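Rirkon Student Robotics Club
Call for new members, spring project

We are looking for 8 students to join the kitchen task team. The team teaches a robot arm to handle objects on a tabletop and move them between a plate and a cooker. Work runs through April.
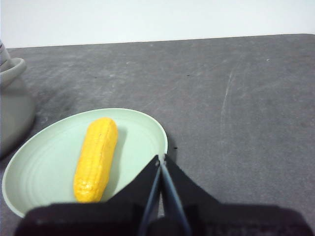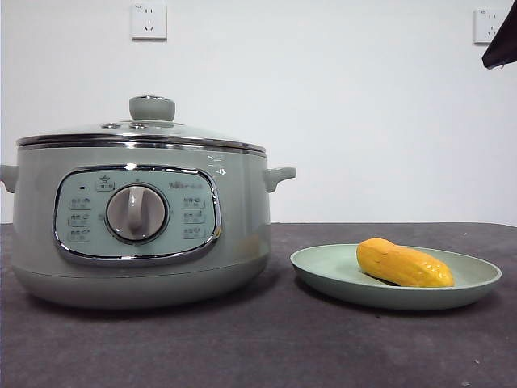

Members take turns driving the arm, recording runs, and labeling the results. You will also help reset the table between runs, and this takes up more of the session than most people expect. Each member should plan on 9 hours a month in the lab, plus a short write-up.

Who can apply
Any enrolled student aged 16 or over. No programming experience is needed for driving or labeling. Two places are held for students who know some Python and want to work on the Loureiro control code.

Sessions start at 4 p.m. in the Resen Building, ground floor. The places are unpaid. Club dues are $20 and cover safety glasses and a locker key.

To apply, send up to 10 lines on why you want to join to the club desk. Include your class year and the afternoons you are free. Applications close at the end of March.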